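Notebook, October – playback and streaming loudness checks, Fitik EP

Present: me, Babar Warraich. Elspeth MacLeish on the phone from 15:00.

Picking up from the last entry. The four masters came back from Widmer with a note saying they had been "opened up a bit" in the top end. No numbers with them. Loaded all four into the session next to the previous set and trimmed each pair until the meters agreed before listening to anything.

Integrated loudness, new set, in LUFS:

Track 1: -9.8
Track 2: -9.1
Track 3: -12.6
Track 4: -9.4

Track 3 is the slow one, so it is meant to sit lower, but the jump going into track 4 is unpleasant. Babar agreed without being asked. Previous set had track 3 at -11.4, which was closer.

True peak is over zero on tracks 1 and 2. Only just, but both go further over after encoding. Ran each through the lossy encoder at two bit rates and measured again. Worst case is track 2 at the lower rate, last chorus, where the snare and the doubled vocal land together. Audible as a small crackle on the closed headphones, not audible to me on the Nuva monitors. Babar hears it on both.

Tempo drift

Track 4 was cut to a click at 119 bpm. The session file says 119, the stems say 119, but the bounced master runs out of step with the grid by the second verse. Checked the sample rate first. Stems are 48 kHz, the master is 44.1 kHz, and the conversion is clean on the other three. Lined up the first kick and measured the offset at bar 23: 15 ms late. At the final bar it is still 15 ms late, so it is an edit and not a drift. Found it at bar 22, a short crossfade that is not in our mix. Elspeth thinks somebody at Widmer lengthened the gap before the drum fill. She will ask them.

It matters for the remix stems more than for the release itself. Anyone laying our stems over the master will get flamming on the kick from bar 22 onwards.

Speaker comparison

Played the full set on the following, same seat, level matched with pink noise:

1. Nuva monitors. Vocal forward, low end tight, track 3 sounds thin after track 2.
2. Rarkon portable speaker, on the shelf. Bass guitar on track 1 vanishes below the verse riff. The limiter inside the speaker pumps on track 4, quite badly above half volume.
3. Closed headphones. Sibilance on track 2, on every "s" in the first line of the chorus.
4. Phone speaker. Fine. The hook carries on all four.

The Rarkon result is the one to act on. Most of the people who stream this will hear it on something of that size. Tried a 2 dB lift at 180 Hz on the bass stem with a touch of saturation before the bus. Riff comes back on the Rarkon and does no harm on the Nuvas. Saved as a separate version, settings in the session notes.

Did not touch the limiter problem. Pulling the whole track down by 2 dB gets rid of most of the pumping, which suggests the master is simply too hot for its own good. The streaming services will turn it down anyway.

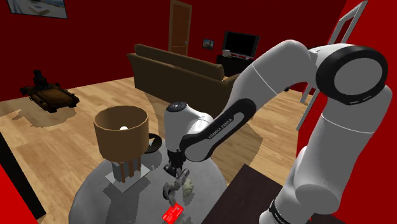

Vocal, track 2

Compared the lead vocal stem with what is on the master. The stem is smooth up to 7 kHz. The master has a shelf starting somewhere near 6 kHz, presumably the "opening up". De-esser on our side is working as before, and the sibilance is not there in the unmastered mix. Either they ease the shelf or we de-ess harder and lose some of the breath at the start of the lines. Elspeth prefers the first option. So do I. Babar would leave it alone and fix the snare.

Backing vocals: the left double is missing its last word in the second chorus. It is missing in our mix too, so that one is ours. Muted region, never unmuted. Fixed and re-bounced.

To go back to Widmer

- ceiling at -1 dB true peak on all four
- track 3 up to match the previous set
- track 4 edit at bar 22 restored
- ease the top shelf on track 2
- new backing vocal bounce supplied, track 2 only

Still open: whether the instrumental versions get the same treatment or go out from the old set. Also the fade on track 3, which Elspeth wants longer and Babar wants gone. I have printed both.

Monitor controller left channel cut out twice during the headphone pass. Reseated the jack. Check it again before the next session.

We use cookies to remember your settings and to count visits. Accept all | Manage preferences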